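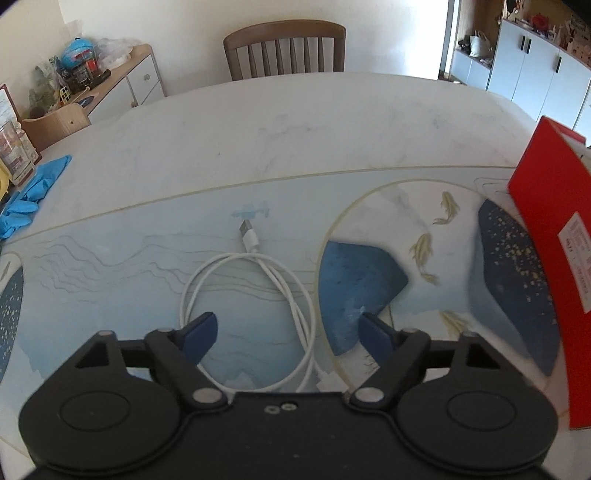 Jastine hand-held gripper – planning your purchase

The Jastine is a two-finger gripper that a person holds and moves by hand. Teams buy it to record small table tasks, like picking up a coiled charging cable, before they pay for a full robot arm.

What is in the set
Gripper body, black, with both linkage arms mounted
2 fingertips, dark blue
Spare fingertips, 3 pairs
Hard case

What to put in the budget
Please count the fingertips as a running cost. With daily use we advise a new pair every 18 working days, and earlier if you handle cables with metal plugs. The joint pins are not a wear part and are not sold separately.

One set is enough for one person. If two people work in shifts, they can share the body, but each should have their own fingertips – the grip changes as the pads wear.

Space
A normal kitchen or dining table is fine. You do not need to clear the room or buy a special bench.

Ordering
Order code: Jastine 163. Orders placed before March ship from our Leltcombe store. For a written offer, or for more than one set, please write to Despina Panagiotou in sales. Questions about mounting on your own arm go to Apostolos Raptis.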